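Fiona Niven has been eating lunch at her desk for 11 years and would like it known that she does not recommend it.

"I wrote a book about lunch while not having lunch," she says. "My editor thought that was funny. My doctor less so."

The book, Dramberg, is named after the office park where she once worked in billing, and it follows 52 office workers through their midday meals. She asked each of them to keep a diary. Most gave up by the second week. Teemu Hakala, an accountant, handed in 377 pages.

"Teemu recorded the temperature of his soup," Niven says. "He had a column for regret."

Reached by phone, Hakala confirms the column. "It was mostly for the tuna," he says.

What Niven found in the diaries was less a meal than a long negotiation. People packed a salad in the morning, felt good about it until ten, and then ate something out of a wrapper at three while answering email. 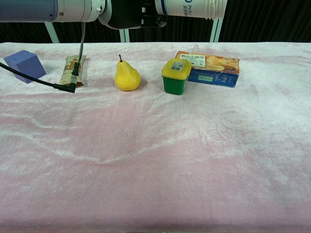 "Everybody lies about snacks," she says. "I had a man who swore he only ate at noon. His diary had crumbs in it."

She is kinder about the cafeteria, a place she thinks has been mocked enough. The one at Dramberg had 55 seats and a line that moved, in her words, "like a glacier with a tray." She met her husband in it. She also met a lasagna she still talks about, and over the course of our hour together she brings up the lasagna more often.

Does she think the lunch break is coming back? She looks at me the way you look at someone who has asked for the good stapler.

"People have been announcing that since October," she says. "Then somebody books a meeting for 12:30 and the whole movement collapses."

Her next book is about parking. She has already talked to Hakala, who tells me he has a spreadsheet ready.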